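Re: Hand gripper recording at Gedbridge -- what it means for the kitting bench
Date: 2018-02-23
List: Gedbridge floor and stores
Reading time: 4 min

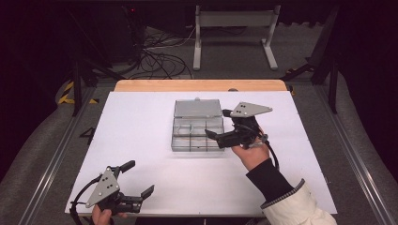
Compartment box with the lid open, one gripper either side.

Replying to the whole list, as the same questions have come up at both shift meetings.

> On the kitting roster change, someone wrote:
>
> We were told the Endska arms would be for the heavy totes and
> nothing else. Now four people from kitting are down for sessions
> with the hand grippers, opening and closing little plastic boxes
> all morning. Can somebody say in plain English what this is for,
> whether it counts as kitting hours, and what happens to the bench
> when it's done? Some of us have been on that bench a long time and
> would rather hear it now.

Fair enough. I'll take them in order.

What it's for. The arms on the tote line came with their programs already written. Small parts boxes are a different job. The lids are hinged, the walls are thin and the dividers get in the way, and Prostar quoted us a price for programming it by hand that the plant wasn't willing to pay. The other way is to have people do the task with a gripper in each hand while the movement is recorded, then train the arm from the recordings. The plan is for 2,000 good ones. As of this morning we have 1,793.

A good recording is one where the job was done at a normal pace and the box stayed on the board. If you drop something, say so and start again. Dropped ones are kept in a separate folder and don't go against your name. There are no names in the folders at all, only session numbers.

Hours. Yes, it counts as kitting hours, at your kitting rate. The first roster had it down as training, which pays less. That was a mistake and it has been fixed back to the start of February. If your slip still looks wrong, take it to the pay office and not to your lead.

Comfort. Several of you said the grippers are hard on the thumbs after a while. Sessions are now 40 minutes with a proper break after, and you can stop early. The cables are a nuisance too. Let them hang outside your wrists and don't wrap them around your sleeve. Jackets are fine at the table if you're cold.

The bench. The first arm is meant to take over the boxes that go out the same way every time, which we've been calling the Inga kits. Mixed kits, returns and anything with a damaged lid stay with people. There'll be one less seat on the bench per shift once the arm is running. Management's written position is that the seat moves to checking and refilling, at the same rate, and that no one is let go over it. I have asked for that to cover new hires as well and don't have an answer yet.

I don't think the work will feel the same. Checking behind a machine is quieter than packing beside three other people, and a couple of the people who've tried it on the tote line didn't care for it. Others asked to stay on. We've asked for it to rotate so that nobody is stuck there for a full week, and the draft roster has it that way -- please read it before you tell me it doesn't.

If you want a turn on the grippers before the recording finishes, put your initials on the sheet by the stores window. It's voluntary.

Comments (3)

packing_pm: Thanks for sorting the rate. Mine was short for two weeks and is right now. Left thumb is still sore.

nightstores: Does the checking seat get a stool? The tote line one doesn't have one.

binrow: Read the draft. The rotation is there but it leaves out the weekend crew, could that be looked at?

Recent on this list
- Tote line: new stop button positions
- Draft roster for kitting and checking
- Lost label printer, stores side
- Re: Re: Parking while the yard is resurfaced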